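Jewellery stand keeps tipping when I hang necklaces on it

posted in Home & Storage > Small stuff
4 replies, 2116 views

tallstead_attic

Hi all, quick one, typing this on my break so sorry for the state of it.

Got one of those black metal jewellery stands, tray at the bottom, pole up the middle, bar across the top with little hooks under it. Came in a box from Citlow with no instructions, not that it needs many. Looks lovely with nothing on it. Problem is as soon as I put my long necklaces on it gets wobbly and if I take one off in a hurry the whole lot leans over. Twice now it's gone right over behind the chest of drawers. Chains in a knot, one earring still missing.

I've got maybe too much for it?? Mostly long chains, a couple of chunky bead ones (heavy), then bracelets and rings that are meant to go in the tray. At the moment the rings are in a saucer becuase I was worried about them scratching on bare metal.
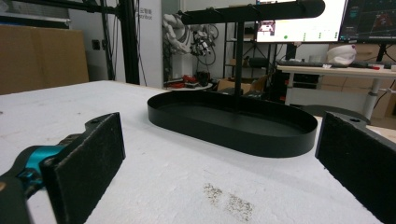

tallstead_attic's stand is the same sort as mine by the sound of it, writes mossgate, and mine went over every other morning until I sorted out the weight. Put stuff in the tray. Seriously, that's most of it. An empty tray weighs next to nothing and all your necklaces are pulling up at the top. I filled mine with bracelets and a flat pebble off the beach and it hasn't gone since.

Other things, in no order:

Heavy beads go nearest the pole. Light chains out at the ends. If you've got a heavy one on one side put something similar on the other side, doesn't have to match exactly.

Check the pole is done up tight. Mine screws in from underneath and had worked loose, quarter turn and the lean was gone. Yours may be fixed some other way, turn it over and have a look.

Turn the tray so the long side runs along the drawers, bar going the same way. Then push it back from the front edge a bit. I had mine end on and kept catching it with my sleeve.

For the rings, cut a bit of felt to the shape of the tray. Draw round the tray on paper first, then cut slightly inside the line as the rim takes up some room. No glue. You can lift it out and shake it when it gets dusty, and it will get dusty, black shows everything.

Long chains: if they puddle in the tray they'll tangle whatever you do. Double them over the hook. Or do the clasp up and hang from the clasp, they hang flatter.

brass_and_buttons

Get a bigger one. I had a Jenetti one and it was rubbish, binned it. Wall hooks are better anyway, 4 screws and you're done. Those stands are for shops really

tallstead_attic

Can't do wall hooks, renting. Will try the pebble!! Pole was a bit loose too now I look.

gravelpath

Agree with most of what mossgate put but I'd go careful with a beach pebble, wash it well and let it dry right out for a few days first. I put one straight in mine and got a rusty ring on the tray where the paint was chipped. Bit of salt I suppose. Put it on the felt, not under it.

If you want actual numbers I weighed mine on the kitchen scales. Everything I'd hung on the bar came to 800 grams, which suprised me, it was nearly all two bead necklaces. So I took those off and keep them in a drawer in an old Brøndum biscuit tin with tissue between. With just the light chains left on the bar it stands fine, even with not much in the tray. Would do that before buying anything. Beads don't like hanging anyway, the thread stretches over time and then you get a gap by the clasp.

Also those little stick-on rubber feet under the base, from any hardware shop. Stops it sliding on varnish. Wipe the underneath first or they drop off in a week, ask me how I know.

For the knot you've got now: lay it flat on a plate, drop of baby oil, two pins, good light. Undo all the clasps before you start. Don't pull. Wash in warm soapy water after, but not if it's got pearls or anything glued on.

Hope the earring turns up, try inside the bottom drawer, things fall down the back of ours and land in there.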